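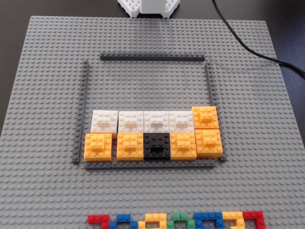 Playroom and Activity Area Inspection Checklist
Brernitz Family Center, Siten Building, lower level
Inspection date: 2021-07-12
Inspector: Brunello Sorrentino
Form 1267

Each item is marked Satisfactory, Needs Attention, or Not Applicable. Comments are required for any item marked Needs Attention.

Section A. Entrances and Exits

A1. Exit doors open fully from the inside without a key. Satisfactory.
A2. Exit signs are lit. Needs Attention.
Comment: The sign over the north door flickers. The lamp was reported in June and has not been replaced. Work order to be reissued to Testa Electrical.
A3. Hallway clear to its full width. Satisfactory.
Comment: The stroller parking area has been moved to the lobby as requested.

Section B. Floors and Furniture

B1. Floor coverings are flat and secured at the edges. Needs Attention.
Comment: The carpet strip at the restroom door has lifted on one side. Taped on the day of inspection. Permanent repair is due before the fall session.
B2. Shelves taller than 40 inches are anchored to the wall. Satisfactory.
B3. Tables are stable and free of splinters and sharp corners. Satisfactory.
B4. Electrical cords are kept out of walkways. Satisfactory.

Section C. Toys and Building Sets

C1. Sets with small parts are stored out of reach of children under three. Needs Attention.
Comment: One bin was found on the bottom shelf of the toddler corner. Staff moved it to the locked cabinet during the visit.
C2. Baseplates and large pieces are free of cracks. Satisfactory.
C3. Cleaning log is signed weekly. Needs Attention.
Comment: 2 entries are missing. The supervisor will initial the log every Friday.

Section D. Fire and First Aid

D1. Extinguisher gauge is in the normal range and the tag is current. Satisfactory.
D2. First aid kit is complete. Needs Attention.
Comment: Cold packs are past their expiration date. Replacements ordered from Brarier Supply.
D3. Evacuation map is posted at adult eye level. Satisfactory.

Section E. Follow-Up

Open items A2, B1, and D2 are assigned to the building office. Item C3 is assigned to the activity supervisor. Item C1 was corrected on site and will be checked again at the next inspection.

A signed copy of this form is to be kept in the front office binder.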